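Leveo two-finger gripper with wrist camera: review

By Cadi Ifans
June 7, 2019

Print this page | E-mail this page

The Leveo is an electric gripper for small arms, sold with a camera that bolts on just above the fingers. It costs £725 for the pair. We have had it on our bench arm at Cirham for long enough to get past the first good impression and into the things that annoy us, and there are a few of each. Before this we used the Dafis gripper, and I'll compare the two where it makes sense.

Our work is mostly picking up household and toy kitchen things from a cloth-covered table and putting them in or next to bowls. If you move boxes on a conveyor your needs will be different. 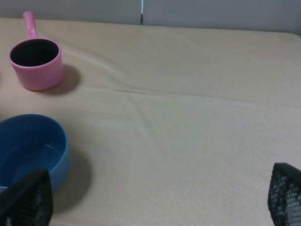
Fitting and set-up

The mounting plate went straight on. The camera cable is another matter. It leaves the bracket on the wrong side for our arm and has to loop back over the wrist, and on the first day it caught twice. Hartmut Brandes made a clip for it and we have had no trouble from it again. Allow 30 minutes for the plate and cable and rather longer for the software, which asks for a restart at two separate points and doesn't tell you why.

Calibrating the camera is done from a printed sheet. The instructions are short and correct. You do need to repeat it if you take the bracket off for any reason.

The view from the wrist

With the fingers open you see one tip in each bottom corner and have the middle of the table clear between them. I like this. On the Dafis the camera sits to one side, so you are always working out where the second finger is. The Leveo view is wide enough to keep a bowl and a long-handled toy pan in sight together while the arm is still some way back from both.
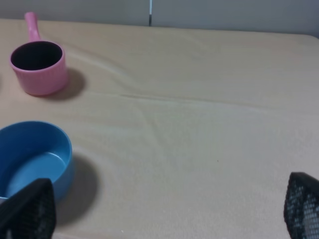
The price of the wide view is that things near the edges get cut off as you come down, and the fingers themselves hide whatever is low in the corners. Our software lost track of bowls this way until Lakshmi Gowda changed the approach so that the arm keeps the target closer to the middle. Shadows were a smaller problem. Exposure is automatic by default and can be fixed from the settings page, and I would fix it.

Grip

The fingers close evenly and stop where you tell them to. Force is set on a scale in the software with no units, so you find your own numbers by trying. Soft things are easy. A plush banana can be held at almost any setting. Glossy, rounded toys are harder, and our eggplant slid out sideways at low force more often than it did with the Dafis, which has a rubbery pad. Turning the force up cured most of it. 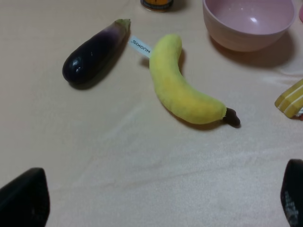 Chepkoech Kaijage ran the mixed-table trials and found that approach angle mattered more than force for the awkward shapes. Coming in across the narrow part of the object, we dropped very little. Thin handles are fine too, if the arm is lined up properly.

Taking things out of bowls is where I would ask for slimmer fingers. A short, wide tin leaves little room at the sides, and the tips are broad for that sort of gap. We get the tin out by going in slowly with the fingers only just wider than the lid. The Dafis is a bit better here — its tips are narrower — but its camera is far worse at looking straight down. 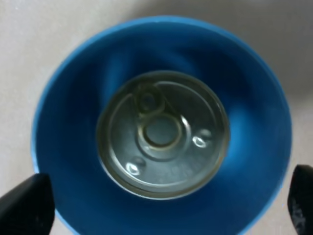
Tin with a pull-tab lid in the blue bowl, fingers open, seen from the wrist camera.

Noise and support

It is quiet enough to talk over. I wrote to the supplier in Ollville about the cable and had a useful answer the next morning, with a drawing for a longer bracket. The bracket is an extra £27, and I think it should be in the box.

Would I buy it again?

For table work with a camera, yes. If you only need the gripper and already have a good overhead view, the Dafis holds smooth things better and I'd stay with that. Sebastião Arruda has asked for the Leveo on his arm next, so we will be ordering another, with the longer bracket this time.

Contact us | Copyright Cirham Bench Notes | Back to top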